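Imico table clearing work, progress note to Prokotholm
August 5, 2024
From: Raelene Pryor
cc: Esther Sang, Yvette Kennedy

Quick one as the full report is still with Beatrice. Covers everything since the May note.

Planner. Two arm version is in and running on the bench. Old one planned left then right and just waited, new one plans both together and checks the shared space over the tray before either moves. Replans a lot still, Esther thinks the collision margins are too fat. Probably right.

Perception. Relabelling done, 2,474 images, 889 of them with the clear bin in view. Clear plastic is stil the worst thing we have. Depth drops out on the walls and the planner thinks it can go straight through. Stopgap is a fixed box model for the bin, fine until someone shifts it. White plates and bowl on the teal tray segment well, white cups less so when they're lying down in the rack or half behind something.

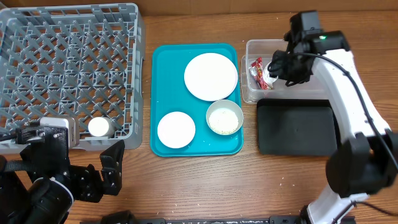 Control. Gripper force limits now set per object instead of one number for the lot. Of 52 full runs last week 41 finished without a person stepping in. Most of the rest were the bowl, it tips on lift and the rice goes. Yvette is trying a slower lift with the wrist kept level, not merged yet.

Tooling. Log replay works, one command. Docs for it don't exist, sorry, on my list.

Spend on track. Need a yes or no on the second depth sensor befor we start the next block please.

Raelene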